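Packing Table Saturday

Every May we clear out the phone drawer. It always starts small and then takes over the big white table for a whole morning, with tape and scissors along the back and the window at one end for company. I do love that window once the trees have filled in!
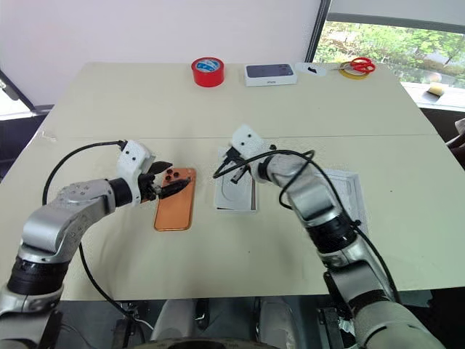 I have a soft spot for a phone that still has its own box. Seo-ah Ji taught me to keep every tray and lid together, and after 2 years of mixing them up (my fault, mostly) I've come around to her way of doing it. She likes red tape for things going out and yellow for things staying, and I try my best to keep up.

More from the swap next month, and do write in if you have spare boxes at home.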